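Open day at the Plarby workshop in Drutville – anyone else go?

Forum: Robots and Automation > Shows, Visits and Open Days

benchvise_62
I drove over to Drutville on Sunday for the Plarby open day. They had three rooms open and ran the main demo every half hour. Parking was on the grass behind the building and it was full by ten. I stayed until they closed the doors. Writing it up because a few people in the February thread asked if it would be worth the trip.

The first room was wheeled carts from Zusham, the same ones they had last year. They follow a line on the floor and stop when you step in front of them. The second room was hands and arms. The third was a talk with slides, and I only caught the end of it.

Most of my time went to the second room. The demo was a two-handed robot working at a long narrow table, and the operator talked us through the hand poses first. Pointing, fist, flat palm, pinch. He said they spend more time on poses than on lifting, since a hand that can't hold a shape can't press a button or slide a drawer.
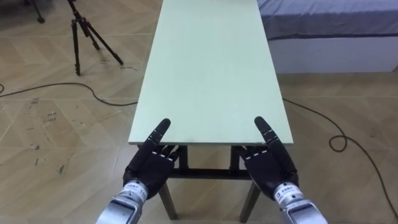
After the poses they moved on to pick and place with foam blocks. In the run I watched it got 13 blocks into the bin and dropped two. Each block took a while. If you were expecting factory speed you would have been disappointed, but the operator was upfront that it was set slow for visitors.

Entry was free. Coffee was not.

ketteridge
Was this the same setup they had at the Ross fair? I saw a pair of black hands there and they couldn't get through ten minutes without somebody restarting it.

benchvise_62
I didn't go to Ross so I can't compare. They restarted once while I was in the room. It took a couple of minutes and then it carried on.

oldgrayrelay
I was at the 2 o'clock run. Thirteen sounds high. Ours placed 6 and then the operator stopped to answer questions and never really got going again. A kid near me asked him if it could tie a shoe and he said no, which I thought was a fair answer.

I don't see the point of five fingers for foam blocks. A plain two-jaw gripper would do that job all day and cost a fraction of the price. We have run grippers at my plant for years and the only thing that wears out is the pads.

solder_and_sage
Nobody is buying one to move foam blocks, it's a demo. The idea is that you don't change the tool every time the job changes. Your gripper is great until the part is a different shape.

oldgrayrelay
Then show it doing a job that changes. I stood there for 40 minutes. Let it open a jar, plug in a cable, fold a rag. I would have been happy to see it try and miss.

solder_and_sage
OK, I agree with that part. The morning group got a drawer, I think. Did anyone see the drawer?

benchvise_62
Yes, at the 11 o'clock. It hooked one finger over the drawer front and pulled. Worked the second time. The first time it slid off.

marlowpitt
Did they give any prices? I teach an evening shop class and our whole budget for the year is 2000 dollars, so I'm guessing no.

benchvise_62
No prices posted. I asked and was told to leave an email address. They did say schools can book a visit for up to 20 people, so you might try that. The sign by the door said they had some 400 visitors signed up for the day and it felt like it.

marlowpitt
Thanks, a visit would suit us better anyway. Is it okay for people who can't stand long?

ketteridge
Bring folding chairs. There were none last year outside of the slide room.

benchvise_62
Same this year. There's a ramp at the side entrance but the sign for it is easy to miss, look for the blue door. Also watch your step in the second room if they let you past the tape – there are cables on the floor.

oldgrayrelay
One more thing and then I'll leave it alone. The Zusham carts were the best part of the day for me. They did what the card said they would do, every time, with a crowd in the way. I'd go back for those.

solder_and_sage
The carts were good. I'd still take the hands. Does anyone have the slides from the third room? I missed the talk completely.

ketteridge
They put last year's up on the Plarby site after a week or so. I'll post the link in this thread if they show up.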